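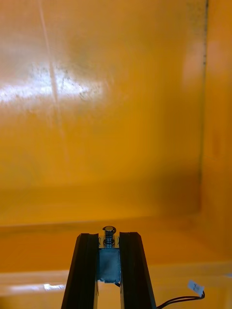
Trundby Parts Tray, Yellow

We've sold the Trundby for years now, and it's still the one we reach for when a customer wants a plain, shallow tray for sorting small parts. The bottom is wide and flat, the rim is raised all the way around, and the glossy finish wipes down with a damp cloth — smudges and all.
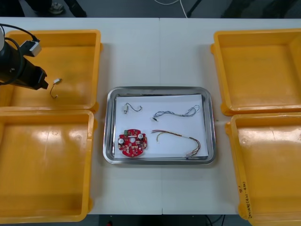

Four of them go nicely around a steel tray, and the rim will take black marker if you like to label yours (we do!). Scratches will come with use, and they don't bother the tray one bit.

Sold in packs of 2, or by the carton for bigger benches. Returns are accepted for 90 days. For something deeper, have a look at the Prudden or the Isgate.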